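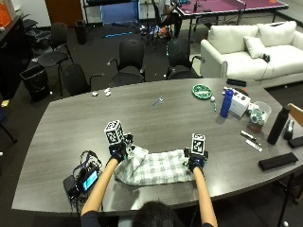 Seul-gi Yook
15/03/2018

OK, I read the whole "capsule wardrobe" book so you don't have to. Thread, and it's going to be a grumpy one.

The claim on the back cover: own 50 pieces of clothing, total, and you will never stand in front of the closet feeling bad again. I have questions about 50. Why 50? The author never says. Page one, there it is, like it came down a mountain.

Do socks count? She says socks don't count. Underwear doesn't count. Workout clothes don't count. Coats "may be considered separately." By chapter three I could own a department store and still be at 50.

Also the book assumes you live somewhere with one kind of weather. I live in Traltow. It snowed this morning and I had my window open by lunch. My clothes have to cover both of those and a wedding in the summer.

Now the folding chapter. There's always a folding chapter. She wants everything in thirds, then thirds again, then standing up in the drawer like file folders.

I've tried standing-up folding. It looks great until you take out one shirt. Then the shirts next to it lean over, and by the end of the week it's a pile again, only now it's a pile you spent an evening on.

Somebody is going to reply that I'm doing it wrong. Maybe! But if a method only works when you do it perfectly every single time, I'm going to blame the method.

Next: the "cost per wear" math. You know this one. A pricey coat is cheap if you wear it a lot. Fine, true. But it gets used to sell you the pricey coat, every time. I have never once seen cost per wear used to tell somebody to keep the ugly coat they already have.

By cost per wear, the best thing I own is a gray sweatshirt with a bleach spot on the cuff. It was a hand-me-down from my cousin. Under the rules of this book it has to go, because it doesn't "reflect the person I am becoming."

I am becoming a person in a sweatshirt.

Which gets me to the shopping list. For a book about owning less, there is a LOT of shopping in it. New hangers, all matching. Drawer dividers. A Brindard steamer, mentioned by name more than once. A linen spray from Mumitz. I looked for a note saying whether any of that was sponsored and couldn't find one. Draw your own conclusions.

I went and looked up the spray. The first ingredient is water. I own water.

Let me be fair for 2 posts, then I'll go back to complaining.

Fair post one: the mending chapter is good. Short, clear, decent drawings. She shows how to close a popped seam from the inside and how to put a button back on so it stays. I used the button part on my green coat and so far, so good. I'd have bought a whole book of that.

Fair post two: she's right about washing things less. I was tossing jeans in the hamper after one day at a desk, for no reason at all. Now I hang them over the chair. The chair was going to have jeans on it anyway.

OK, back to it.

The donation advice bugs me most. "Bag it all up and let it go by sunset." Let it go where? She doesn't ask. I used to sort at a thrift store and let me tell you, a bag packed in a hurry is a bad bag. Stained pillowcases, one boot, half a pajama set. A good part of it went straight in the dumpster out back, and we paid for the dumpster.

If you're donating, please check the pockets, zip the zippers, tie pairs of shoes together. And if you wouldn't give it to a friend, cut it up for rags. Old flannel makes the best rags there is. No chapter on rags in the book, by the way. Nothing to sell you there, I guess.

Then there's the before and after section. The befores are shot in the dark with the closet light off. The afters have sunshine and a plant. I could make my garage look like a spa with that setup.

And every family in it is "calmer" afterward. When did she ask them, the same afternoon? Ask them in a year. I'd read that book. I'd preorder that book.

To be clear, I'm not against having less stuff. My drawers don't close. I picked this up because I wanted help. What I got was a number, a spray, and a feeling that I should be ashamed of my sweatshirt.

What I've been doing instead, for whoever asked: when I put on something and take it right back off, it goes in a box by the door. If I haven't gone digging for it by the end of the season, out it goes. It's slow. It has no name. I can't promise it'll work for you, and I've only been at it since last fall.

So far the box has 5 things in it, and one of them is a scarf I already took back out.

Replying to a couple of you at once: yes, I got it from the library, no, I didn't pay for it. The Noh branch has one copy and there's a waiting list, so somebody out there likes it more than I do. I'm returning it tomorrow.

And to the person who says the app is better than the book: I tried the app. It wants a photo of every piece of clothing you own before it will do anything. I got through one shelf of sweaters and quit. Then it sent me a reminder that my closet was "incomplete." Deleted.

The app has 2694 reviews and I read way too many of them. A lot of the top ones were written by people who had just downloaded it. "So excited to start!" That's nice, but tell me how it went.

If you've stuck with one of these systems for more than a year, I really do want to hear from you. What did you keep doing, and what did you drop? Skip the pretty drawer photos. Tell me about laundry day in week forty.

Anyway, the dryer just buzzed and I've got towels in there. I'm folding them in half, and then in half again, the way my mother did.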